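We use cookies to keep this site working and to see which threads people read. Accept all | Manage choices

Thread

OK, by popular request (two of you asked, which is a crowd by my standards), a thread on laundering mesh. Produce bags, delicates bags, the mesh panel off the back of a chair, an old curtain liner. I have washed a lot of mesh in my life and I have feelings about it.

First, a little background. I spent a long stretch doing the linens for a guesthouse called Murín, 16 rooms, every one of them with a mesh bag in the closet for guests' laundry. White ones. Whoever picked white never had to wash them, but I got very fond of them over the years and I still buy white for my own house.

So. Shake them out first, outdoors if you can. Turn them inside out and shake them again. You would not believe the lint that lives in the corner seams, and if you wash it in there it turns into a kind of felt and you'll be picking at it with a toothpick during your favorite show. Ask me how I know!

Close the zippers before they go in. An open zipper will chew on its neighbors. If it's a drawstring, tie the ends in a loose bow so the cord doesn't crawl back into the channel. (If it does crawl back in, safety pin through the end of the cord, inch it along, put on some music. You'll get there.)

Cool water, gentle cycle, a small amount of soap. Smaller than that. I use the Fulaveo powder these days, the unscented one, and I give it a level spoonful for a whole load of bags. Mesh doesn't hold on to dirt the way a towel does, it mostly needs a good rinse.

No fabric softener, please. It leaves a film and then everything you wash inside the bag gets a little of the film too. My mother used a splash of white vinegar in the rinse and I do the same, mostly out of loyalty to her.

For the gray ones – you know the ones, they started out white and have gone the color of dishwater – I soak them overnight in a bucket with oxygen bleach and leave the bucket in the tub so I can't trip on it. Read the label on your bag first. Some trims run, and I have a pale pink pillowcase that used to be a different color.

Drying! I hang mine over the shower rod. The dryer on low is probably fine for most of them but I have melted one, years ago, and it came out looking like a potato chip, so now I don't risk it. They dry so fast anyhow. Hang them after breakfast and they're ready by lunch.

Next is the part people skip, which is laying the mesh out flat and smoothing it before you put it away. I do it on a plain white surface so there's nothing busy behind it. Start at one edge and work across with the side of your hand, slowly, and keep going until you reach the far corner, where it likes to tuck under.

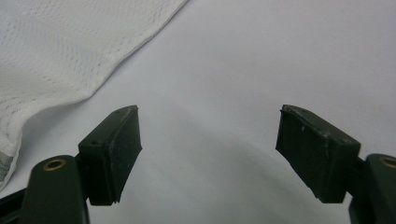 White mesh over on the left, with a bit still bunched under near the bottom.

When you find a bunch like that, don't yank it. Lift the whole edge, let it drop, and smooth it toward you again. Yanking pulls the holes out of shape and they never quite go back, particularly on the very fine kind.

Then fold it in half, and in half again, and roll it if your drawer is shallow. Mine live in a Zikgate drawer box I've had forever, standing up on their ends like little scrolls. I'm unreasonably happy every time I open that drawer.

Somebody asked about ironing. I wouldn't. If there's a crease that really bothers you, hang the bag in the bathroom while you shower and pull it gently straight afterward while it's still a bit limp.

And small tears – catch them early with plain white thread, tiny stitches, going through the holes that are already there. I mended one at Murín so many times that there was more thread than bag, and I was still sad when we finally let it go.

I'll do curtain liners separately because they're a whole afternoon and I need to borrow the taller stepladder back first. If you have a drawstring trick better than the safety pin, put it in the replies, I read all of them, usually with my coffee around 2.

878 likes

More from this author
How I fold a fitted sheet (sort of)
Getting candle wax out of a tablecloth
The Prorerow drying rack, one winter later
Thank you for 3,000 followers, and a word about socks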